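Grasska Riders Forum > Events and Rides > Charity run: route and marshaling

gravelpit44
Posted February 21, 2024
Draft route for the March charity run is in the members' area. Start at the Grasska lot, north on the river road, fuel at Tamier, back over the ridge. One group, staggered formation, marshals drop off at each junction and rejoin behind the sweep rider. Entry cap is 200 bikes. Comments on the route and the marshaling method by the end of the week please.

slowhand_twin
Drop-off marshaling does not scale to that number. At a two-second gap in each track a column that size is over two miles long before anyone brakes. The first marshal stands at the junction until the whole thing clears, then has to pass everyone to get back to the front. On the ridge road there is no legal place to do that.

gravelpit44
They don't need to get back to the front. You use each marshal once and they finish the run ahead of the sweep. It's how we did the last one.

slowhand_twin
The last one had fewer junctions. Count the turns between Tamier and the ridge and tell me how many marshals that takes.

oilstained
Agree with slowhand. Split it into groups of 44 or fewer, release them 5 minutes apart, each with its own lead and sweep. Fixed marshals at the junctions, in position before the first group leaves. They ride in behind the last group. No overtaking required.

gravelpit44
Split groups look worse going through town, and the point of the thing is that people see it and put money in the bucket.

oilstained
You can regroup at the fuel stop and go through town together if the police agree to hold the lights. Has anyone asked them?

gravelpit44
Request is in. No reply yet.

kvalve
Separate issue. The station at Tamier has four pumps. Smallest tanks in the club are good for a little over 100 miles, and the loop is less than that. Make fuel optional and tell people to arrive full.

slowhand_twin
Second that. Also move the entry fee to pre-registration. Taking cash at the gate held up the start last time.

kvalve
Pre-registration costs us walk-ups. I would keep a cash line and close it half an hour before the first group goes.

gravelpit44
OK. Revised: five groups, fixed marshals, fuel optional, cash line closes early. I still think the single column was workable. Trophy question is open. Kopecký quoted 400 for the full set with engraving, and the Jamamville shop hasn't answered. I would go with Kopecký.

oilstained
Fine by me on the trophies. Put me down for the junction below the ridge. I'll need a vest and one of the club radios. 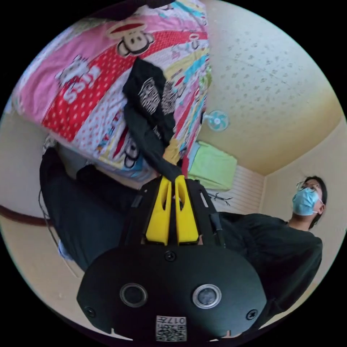 Black body, two yellow fingers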